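Search this journal Search Advanced
Filed under: Robot learning > Outreach and field reports

4. The Open Day at Plavach

4.1 What visitors were asked to do

The Plavach open day gave us what a lab study rarely does, a room full of people with no reason to be polite to the equipment. Over the day 48 visitors took a turn at the table, and they were wonderful. A baker from Stotley refused to pinch a croissant "like a tax form" and found a softer grip on the first try. Two school-age cousins invented a hand-over that we have since borrowed for our own sessions.

Each turn started with one minute of free handling. We had planned for three, but people understood the open-and-close motion so quickly that the extra time only made them restless. After that the host read a goal from a card (for instance, "get the pastry onto the plate") and stepped back. We gave no hints about approach angle or finger height. In the Ultberg pilot the previous February we had given plenty, and the resulting demonstrations all looked like the host's own.

4.2 The table

We kept the layout of the table loose. Objects were put back by hand between turns, with no tape marks and no template, so the starting positions drifted all day. For a visit of this kind we now think drift is a gift! The recordings from the late turns cover parts of the table that our scripted sessions never reached. Figure 4 shows the table from the gripper's own point of view. 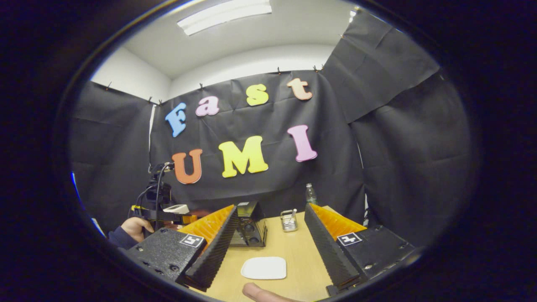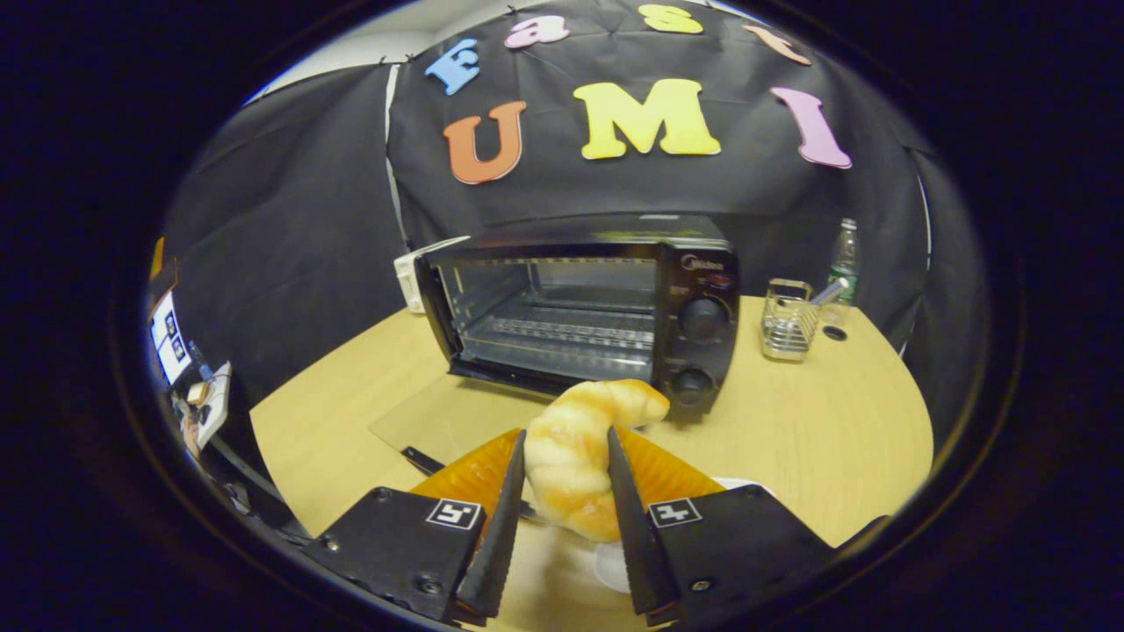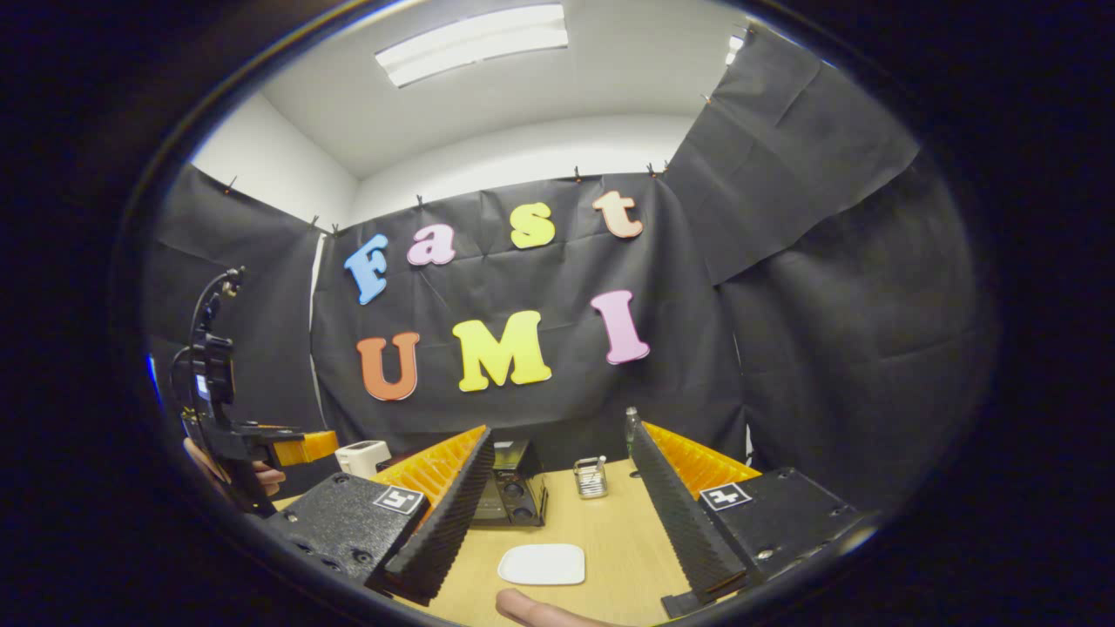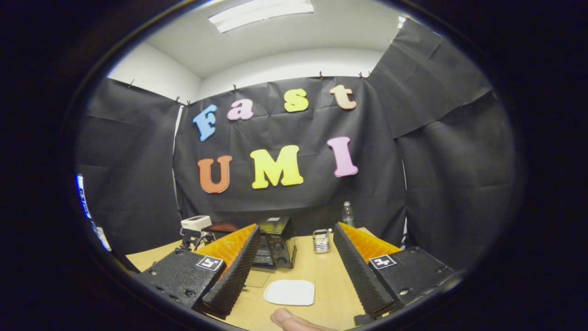

Figure 4. Gripper views of the tabletop, with the foam letters on the black backdrop behind it. In the second view the fingers are closed on a croissant in front of the toaster oven; in the other three they stand open.

Ama Aryee objected, when she read a draft of this section, that we were giving the drift too much credit. Her view was that visitors reach differently because they are different heights and stand where they like, and that the same spread would show up with every object glued down. She suggested a second open day with fixed positions, and we have agreed to run one at Mbwambo with the same cards and the same host.

4.3 What we kept

The day yielded 500 demonstrations. We kept 400 of them after review. Most of the rest were dropped for a dull reason, namely that the visitor had turned to talk to a friend and the view went with them. A few were dropped because the goal had been misheard. We did not drop clumsy ones. Some of the best material in the set is a slow second attempt after a fumble, where the fingers back off, re-center and come in lower.

Review was done by two of us working separately, and disagreements were settled by watching the clip together at half speed. This was slower than we had hoped and far more fun than we had expected. Future hosts should plan for it, and should also plan for more pastries than seems reasonable, as they shed flakes with every grip and look tired well before lunch.

Section first posted Dec 30, 2023

Shares 48 Comments 0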